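Granström & Lendard: your questions answered

We get such a lot of lovely letters about the on-again, off-again romance of our favourite soap pair that we thought it was high time to gather the answers in one place. Do have a look through before you write in - and if yours isn't answered, write in anyway, we like hearing from you!

Who are Granström and Lendard, if I've only just started watching?

Welcome! They're the two feuding hotel families in Zamell, and the names have stuck to the actors who play the young lovers as well, which does get confusing. When we say Granström we mean Ylva Kvam, and when we say Lendard we mean her on-screen sweetheart, whose character has now proposed to her twice (once on a ferry, once in a hospital corridor, and the corridor was much the better of the two).

Are they a couple in real life?

We've been asked this more than anything else, and the plain answer is that neither of them has ever said so. They turned up together at the Stiron summer party, they left at different times, and a great deal has been made of a shared umbrella. It was raining very hard that night and plenty of people were sharing umbrellas. We'd be as pleased as anyone if it were true, but until one of them says it out loud we're going to keep calling them good friends.

Will there be a wedding in the show?

There's one in the scripts, or so the cast keep hinting in interviews, and we're hoping for December. Do remember that the last wedding in Zamell was put off for four episodes because of the business with the boathouse, so please don't buy a hat just yet.

Is Ylva leaving?

Not as far as we know. The rumour began when she had her hair cut short, and viewers decided that no Granström would ever be allowed to look like that. She has been with the show for over seven years and spoke very fondly of it when we last caught up with her.

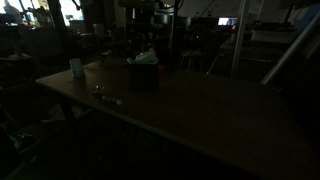
Answers by Cuiping Duan | Last updated Nov 4, 2022

Why did the theme tune change?

The old one was sung, and the new one is the same melody played on piano. A good many of you miss the words, and so do we, though it has grown on us a bit over the autumn.

Can I write to the cast?

Yes, please do. Letters sent to us are passed on to the studio in a bundle at the end of each month. Put the actor's name on the envelope and not the character's, and tuck in a stamped envelope if you're hoping for a signed card. Replies can be slow when they're filming, so do be patient with them.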